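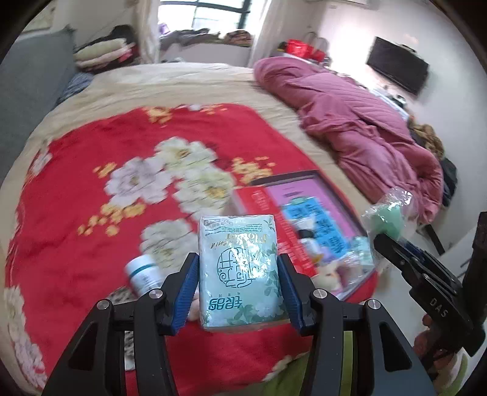 Clulwood Household Waste Sorting Study: Progress Report, November

Print | E-mail

Prepared for the Veton Fund by Kazue Nomura

1. Work completed

Kitchen and bathroom waste was collected from 88 households in Clulwood. The target in the grant agreement was 200. Each household received separate sacks for film, paper and residual waste, and sacks were weighed at the Brilach depot on the day of pickup. Total recorded weight to date is 523 kg.

Recruitment is behind schedule on the Ursu side of the river, where apartment blocks share a single bin store and sacks cannot be matched to a door number. Numbered tags have been ordered.

2. Film plastics

Thin film remains the hardest fraction to sort.
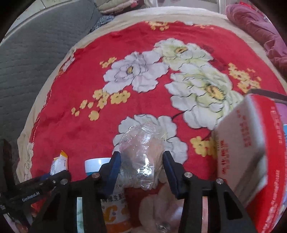

Residents place it with paper when the packaging held a paper product, and the depot scale reads poorly at low weights. A finer scale has been borrowed until the end of the grant period. Weights from the first 4 pickups will be marked as provisional.

3. Budget

Spending is under plan, mainly on transport. We request approval to move the unspent transport amount to tags and sacks.

Print | E-mail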